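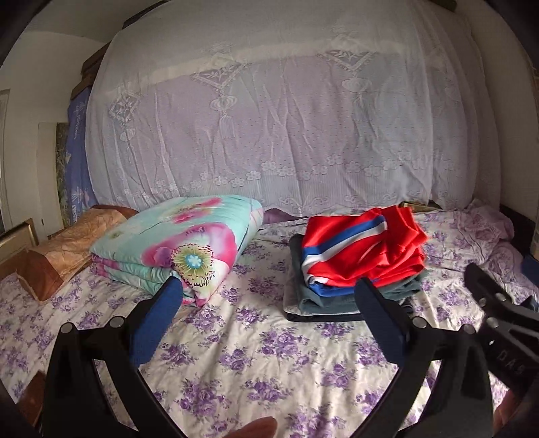

Call for participants: What Did Your Family Sleep Under?

Mendo is a small oral history project, and this spring we're collecting stories about bedding. Quilts, lace covers, wedding sheets, the good blanket that only came out for guests – if your family made it, saved it, fought over it or carried it across a border, we would love to hear from you!

Who we're looking for

Anyone over 18 who remembers how beds were made up in the home they grew up in. You don't need to sew, and you don't need to own the pieces anymore. Some of our best talks so far have been about things that were lost or given away decades ago. We'd especially like to hear from people who stacked their bedding up by day, and from anyone who still does.

What you'll do

You'll sit down with Homa Talebi or Nivaldo Xavier for one recorded talk of around 90 minutes, at the Goicoechea reading room or at your kitchen table. Bring photos or a piece of cloth if you like. We can talk in English, Spanish, Portuguese or Farsi, and you're welcome to bring a sister, a grandson, whoever helps you remember (they usually start correcting each other, and it's wonderful).

What you'll get

A $105 thank-you payment, a copy of your recording, and a printed booklet of the finished stories. You choose whether we use your full name, and you can pull out any time before the booklet goes to print.

We have room for 20 people. To sign up, leave a note for Lucía Sepúlveda at the reading room desk by the end of March, with a phone number and a line or two about what you remember. She'll call you back, most likely after 2 p.m.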